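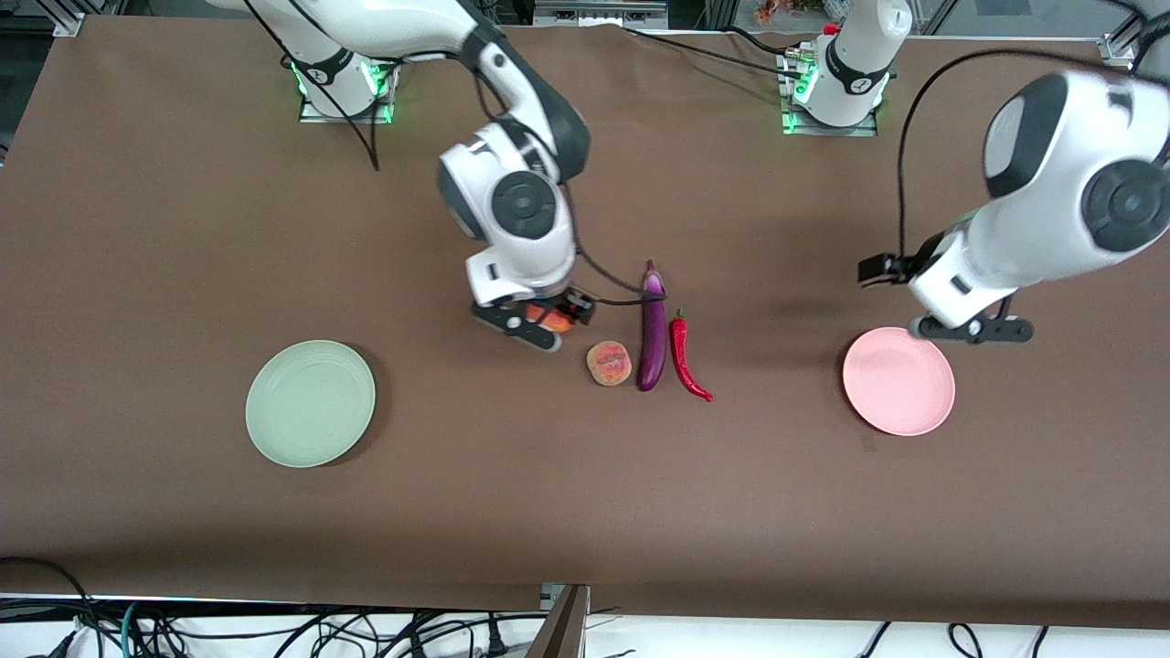
Page last changed: 2/25/25

First car for a student: Kaltell or Plitance?

rosario_farina
Daughter starts at Revthorpe college and has 4,000 saved, which she believes makes her a woman of means. She's found a Kaltell hatchback with 60 thousand on the clock, one owner, full history. I'd rather she had a Plitance, as I've had two and neither has killed me. Thoughts?

mudflap
Kaltell. Cheap tyres, cheap parts, and so dull that no thief will look at it twice.

Nga Đàm
Depends on the insurance. My son was quoted less for the Plitance by 556 a year, same postcode, same lack of talent. Get quotes on both number plates before you fall in love with either.

mudflap
Quotes in January are always daft. Mine dropped when I rang up and sighed at them.

rosario_farina
Rang. Sighed. It went up.

Nga Đàm
You want to check the clutch as well. On the older Kaltells it goes without much warning, usually at a roundabout with a bus behind you.

mudflap
Mine's nine years old on its first clutch. Some people rest their foot on the pedal and then blame the factory.

rosario_farina
Went to see it last night. Drives well enough, heater smells of somebody's dog, service book stamped by Mạc Motors all the way through. Seller wants the full 4,000 and won't budge. There's a Plitance across town for a bit less, but it has a dent in the door and the man selling it called me "chief". 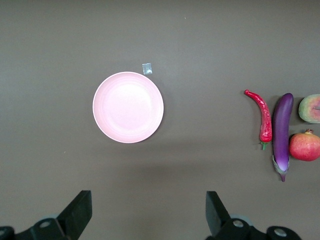

Tonyb says he'd take the dent every time. You can drive a dented door for years, and it saves her the misery of putting the first one in herself. He'd still want to see the MOT history before handing over any money.

mudflap
Fine, but she'll be paying over the odds for parts.

rosario_farina
She's now asking about a convertible.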